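L'incendie de l'entrepôt Fletwood, un mois après

En février, l'entrepôt Fletwood a brûlé pendant une nuit entière. J'habite à 933 mètres, je l'ai mesuré sur le plan cadastral en remplissant le formulaire de la mairie. Je note ici ce que j'ai retenu, pour ceux du quartier qui me l'ont demandé.

Le soir même

L'odeur est arrivée vers 21 heures. Du plastique brûlé, avec quelque chose de plus âcre derrière. Les sirènes sont passées rue Heron, puis le message d'alerte est tombé sur les téléphones : rester chez soi, fermer les fenêtres, couper la ventilation. Je n'avais aucune idée de l'endroit où se coupait la ventilation. C'est le disjoncteur du bas, chez nous.

L'immeuble Manninen a été évacué vers 23 heures. 166 personnes ont passé la nuit au gymnase. Nous sommes restés à la maison et nous avons peu dormi.

Les jours suivants

Le feu était éteint au matin, mais les pompiers sont restés encore trois jours à cause des balles de carton qui se consumaient en dessous. L'entrepôt en contenait 4000. La rue Heron est restée fermée aux voitures et le bus s'arrêtait à Toveck, ce qui rallonge le trajet de dix minutes à pied.

Les appuis de fenêtre étaient couverts de suie. La consigne était de nettoyer à l'eau, avec des gants, sans balayer. Pour le potager, on nous a dit d'attendre les analyses. J'ai laissé les poireaux en terre.

Côté vêtements, tout ce qui était pendu dans l'entrée sentait la fumée. Deux lavages pour les manteaux, et le mien sent encore un peu quand il pleut.

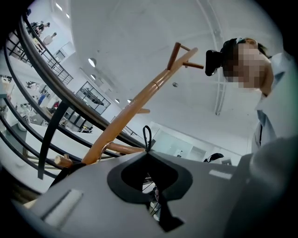

L'assurance

La franchise de mon contrat est de 100 euros. Le nettoyage de la façade est pris en charge, les vêtements non. Il faut envoyer les photos et deux devis. J'ai reçu le premier, j'attends le second.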